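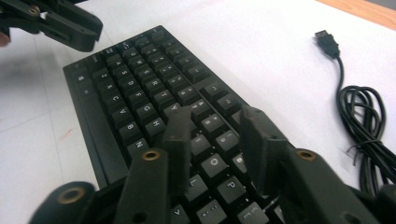
Two evenings in at the shared workshop with the hand-held grippers, and I still can't tell you what they're for that hands aren't.

The pitch, from Teemu: you hold one in each hand, you do everyday jobs with them, the camera on the gripper records it, and later an arm learns from the recordings. Fine. I've heard a lot of pitches in that room. I was there for the laser cutter that was going to pay the rent.

Parts are printed, black, with brass inserts where the screws go. I put my share of those inserts in with a soldering iron and I'd say most of them are straight. The link arms went together without swearing. The pads took three tries and some swearing.

Tonight's job was "coil the cable and put the keyboard away". Black keyboard, white board, black cable. Good contrast at least. Vilho chose it because it was on the shelf, and he calls that a protocol.

The coiling is horrible. You have two flat fingers per hand and no feel at all. Cord slips, you squeeze harder, it pops out sideways. My gran could do it in oven gloves faster than I can with these.

Keyboard is a different sort of annoying. It's flat and heavy and you want to get under the edge, but the pads come down from above and sit over the keys. I typed a fair bit of nonsense into nothing.

Numbers, for those who asked. Aatos wants 100 good recordings per task before he'll try training anything. We have 30 of this one. He thinks that's a decent start. I think it's 30 recordings of a man losing to a cable.

Someone asked about the software. It's a thing Eetu wrote called Stirnach. It stopped twice and ate one recording, no error message. He says it's fixed. It was also fixed last time.

To be fair to it: the fingers open and close smoothly, the hinge has no slop that I can feel, and mine survived being dropped on concrete. As a bit of printing it's better than I expected. My quarrel is with the part where a robot learns from it.

Teemu keeps saying we'll have the arm tidying the bench by June. I've asked him which bench, and whether he's seen it. So far the arm is a box of motors and a drawing.

Yes, I'm going back next week. I said I'd do the other 70 and I want to be in the room when it tries. If it puts that keyboard on the shelf by itself I'll post the video here and say sorry to Teemu by name.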